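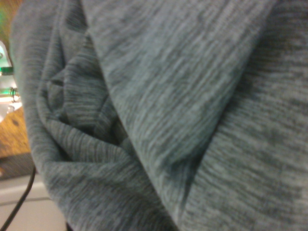 *El punto gris jaspeado, de muy cerca*

**Tema: ¿Doblar o enrollar la ropa de punto?**

**lanaycafe** · 2019-04-16
Hola a todos! Llevo dos semanas peleándome con el cajón de los jerséis y ya no sé qué hacer. Tengo varias prendas de punto como la gris de arriba (me encanta el jaspeado, esas rayitas finas que van del gris plata al carbón) y las doblo bien, pero a los dos días están hechas un gurruño. La cajonera es una Skaltham, bastante honda. ¿Las enrolláis?

**marujilla_77**
Enrolladas siempre!! Yo lo hago desde enero y me cabe casi el doble. Lo único, aprieta poco, que si no luego salen con unas arrugas que no veas.

**trapitos_sur**
Pues yo no estoy nada de acuerdo. El punto enrollado se deforma, sobre todo el cuello y los puños. Doblado en tres y en vertical, como las carpetas de un archivador.

**marujilla_77**
Deformarse de estar colgado, eso sí. De estar enrollado, a mí ninguno, y tengo un cajón entero (también guardo así las mantas finas).

**pocoespacio**
A mí me salvaron unos separadores de tela de Umora, 900 pesos el juego. Con eso las pilas ya no se caen. Por cierto, qué bonito el gris, parece veta de madera. ¿Tira un poco a verdoso o es mi pantalla?

**lanaycafe**
Jajaja, en la foto tira un poco a verde azulado, sí, en la parte con más luz. De cerca yo lo veo gris y punto.

**trapitos_sur**
Antes de gastar en separadores prueba con cajas de zapatos sin tapa. Y lo más gordo abajo del todo.

**lanaycafe**
Vale, esta tarde hago medio cajón enrollado y medio en vertical, y os cuento el finde cuál aguanta mejor. Gracias!!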